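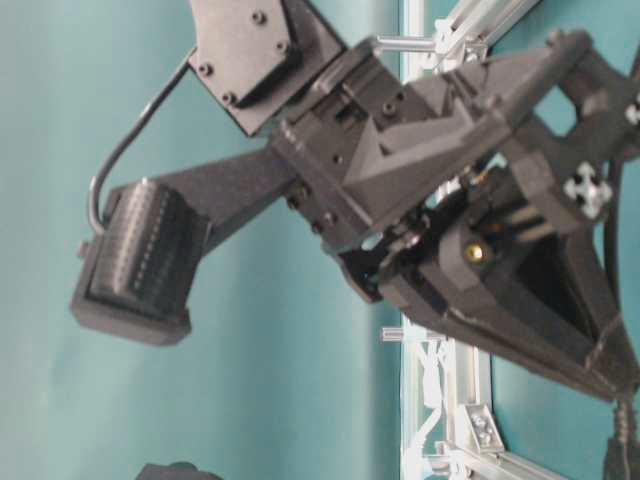 How tight should I go on clear acrylic brackets on an aluminum extrusion frame?

Harnlow Makers Help > Frames, shelves and stands
Posted September 2026 by Isla Rutherford
Viewed 3309 times

Hi all, first time posting here, so move this if it's in the wrong spot!

I'm putting together a small frame out of silver aluminum extrusion, the kind with the grooves running down the length. It's a flat, more or less square thing, four rails, and it sits on a tabletop while I work on it. Along the top rail I have a row of clear acrylic pegs standing up, with little faceted clear blocks around the bottoms of them, and then clear triangular brackets at the top corners. I love how it looks. The grooves in the metal catch the light and the blocks do too.

My trouble is with the brackets. I did a practice corner back in August on a couple of leftover pieces and I cracked the bracket. It made a horrible little tick noise and there was a line running out from the screw hole to the edge. I wasn't cranking on it, or I didn't think I was. So now I'm scared of the things and I leave them so loose that the corner slides when I pick the frame up, which sort of defeats the point of a bracket.

Three things I'd like to know:

How do you tell when acrylic is tight enough? With metal brackets I just go until it stops.

Do I need to square the frame up before the brackets go on, or do they pull it square for me?

And should the pegs go on before or after? I've been doing them first because it's easier to get my fingers in there, but then they're in the way of everything else.

I have spare rail but only a few spare brackets, so I'd like to not learn this by breaking more of them. Thanks!!
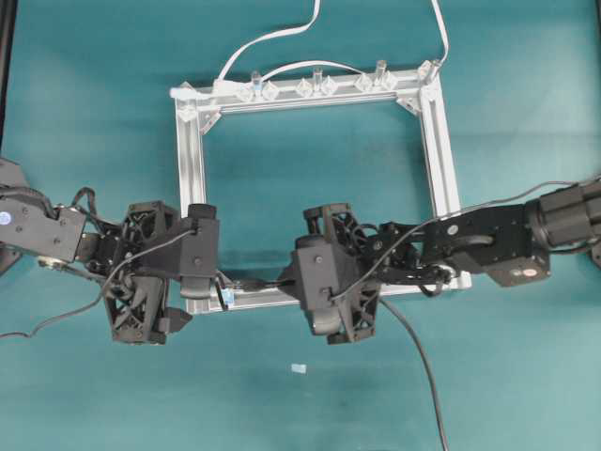

The frame on the table, with the pegs and clear brackets along the top rail.

Chareonsuk
13 people found this helpful

Nice looking frame. I've done quite a few of these with plastic corners and I've cracked my share, so don't feel bad.

Your bracket shouldn't be what makes the frame square. Acrylic doesn't like being bent even a tiny bit, and if the rails are off when you tighten up, the bracket gets bent to match and it goes at the hole, same as yours did. So lay everything flat on the table, get it square with nothing tightened, and measure both diagonals corner to corner. When the two numbers match you're there. Then put the bracket on and check that it lies flat on both rails with no gap. If it rocks, fix the rails.

For tightness, use the short end of the hex key in your fingers so you can't get much pull on it. Turn until the screw head touches, then a quarter turn more, and stop. Go back and forth between the screws a little at a time. A plastic or nylon washer under each head helps a lot, the metal ones bite in. Also take a look at your holes. If they're a snug fit on the screw, open them up a hair with a drill bit turned by hand. Snug holes are how I lost most of mine.

If the corner still slides after that, it's the joint between the rails that is loose. Tighten up whatever is holding metal to metal and let the clear part just come along for the ride.

Pegs last, if you ask me. I catch my sleeve on them otherwise.

Stolomance

just superglue it

Gina

Please don't superglue it, the fumes can leave a white haze on clear acrylic and it won't wipe off. Ask me about my shelf.

I'd go the other way from Chareonsuk on the pegs, though. With a row like yours I like to put the pegs and the little blocks on while the rail is loose on the table and I can turn it any way I want. I mark the spacing with masking tape first, then slide everything to the marks. After that the rail goes into the frame. You do have to watch your elbows, that part is true.

One more thing, don't use thread locker or window cleaner with ammonia anywhere near those parts. Both can make fine cracks show up days later when you thought you were done. Warm water with a drop of dish soap and a soft cloth is plenty.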